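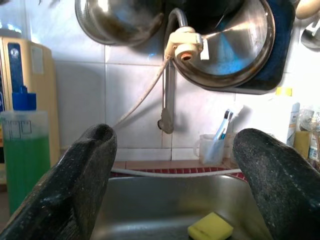 Kitchen Robotics Open Day: Frequently Asked Questions

Funemwood welcomes members of the public to its annual open day at the Redano building each April. The answers on this page apply to general visitors. Schools and trade groups should also read the separate notes on group bookings.

General

What is the open day?
The open day is a public showing of the household work carried out at Funemwood. Visitors may watch a two-armed robot working at a kitchen sink, speak with the staff who operate it, and see the workshop where the arms are serviced.

Who may attend?
The event is open to all. Visitors under the age of 16 must be accompanied by an adult. No technical knowledge is expected, and staff will explain the work in plain terms.

Is there a charge for admission?
Admission is free. A ticket is required for the sink demonstration, as space in the kitchen is limited. Tickets for the workshop and the Orakzai Room are not required.

How many tickets are available?
A total of 200 tickets is released for the sink demonstration. Tickets not collected by 2 p.m. are offered to visitors waiting at the front desk.

How do I reserve a ticket?
Tickets may be reserved through the booking form on this site or in person at the front desk. Each reservation covers up to two people. Please bring the confirmation with you, either printed or on a telephone.

The Sink Demonstration

What will I see?
Visitors will see the arms at work at a tiled counter with a double sink. The work consists of ordinary kitchen tasks, such as picking up a bowl, reaching for a sponge, and handling cups and cutlery. The order of tasks varies between sessions, and a particular task cannot be requested in advance.
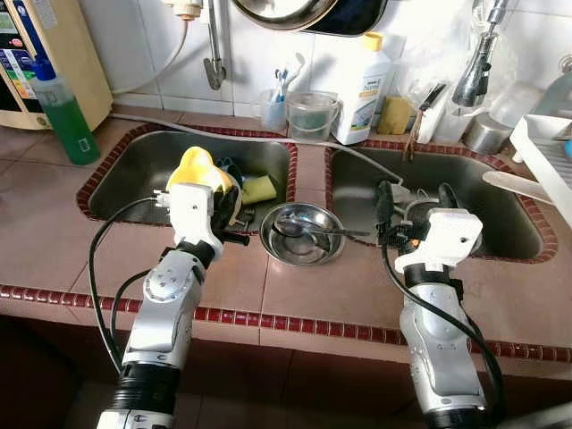
Both arms at work over the double sink, with a metal bowl and spoon on the divider.

Why was a sink chosen for the demonstration?
A sink brings together many things that are hard for a machine to handle. Polished steel reflects light, sponges change shape when they are gripped, and dishes are often partly hidden under one another. Visitors who have washed dishes will find it easy to judge for themselves how well the work is being done.

Is the kitchen a laboratory set?
The demonstration takes place at a household kitchen counter. Everyday items are left along the back of the sink, including toothbrushes in a cup and a pump bottle of green liquid. The arms are expected to work with such items nearby, and the counter is not cleared before a session.

Does the robot work without assistance?
Some sessions are run under the control of an operator, and others are run by the Grivix software with an operator standing by. A card at the kitchen door states which kind of session is in progress. An operator is able to stop the arms at any time.

What happens if the robot drops something?
The session is paused while staff check the sink and the floor. It then resumes from the next task. Mistakes are a normal part of this work, and sessions are not edited or restarted for the benefit of visitors. 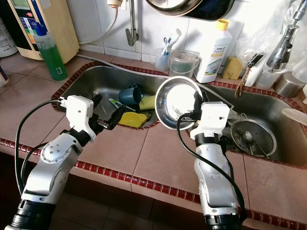
How long does each session last?
Each session lasts 20 minutes, followed by a short period for questions. Visitors are asked to remain behind the floor line until the operator has switched off the arms.

May I operate the arms myself?
Visitors may not operate the arms at the sink. A smaller practice station is provided in the Orakzai Room, where adults and accompanied children may try moving blocks with a hand controller.

Photography and Conduct

May I take photographs?
Photographs for personal use are permitted in all public areas. Flash must be switched off in the kitchen. Tripods and selfie sticks may be left at the front desk.

Are food and drink allowed?
Food and drink are not allowed in the kitchen or the workshop. Light refreshments are served in the entrance hall until 4 p.m.

Access and Travel

Is the building accessible?
All public areas are on the ground floor and have step-free access. A low viewing position is kept free at each session for wheelchair users. Visitors who would prefer a quieter session should mark this on the booking form.

How do I reach the building?
Bus 77 stops outside the main gate. Visitor parking is limited, and spaces cannot be reserved except by holders of a disabled parking permit.

Is there somewhere to leave coats and bags?
A staffed coat area is located beside the front desk. Large bags may not be taken into the kitchen.

Group Bookings

Can schools attend?
Schools are welcome in the morning sessions. Group leaders should complete the group form and list any access needs. One adult is required for every eight pupils.

Whom should I contact with other questions?
Please use the contact form on this site and select "Open Day" as the subject. Replies are normally sent within two working days.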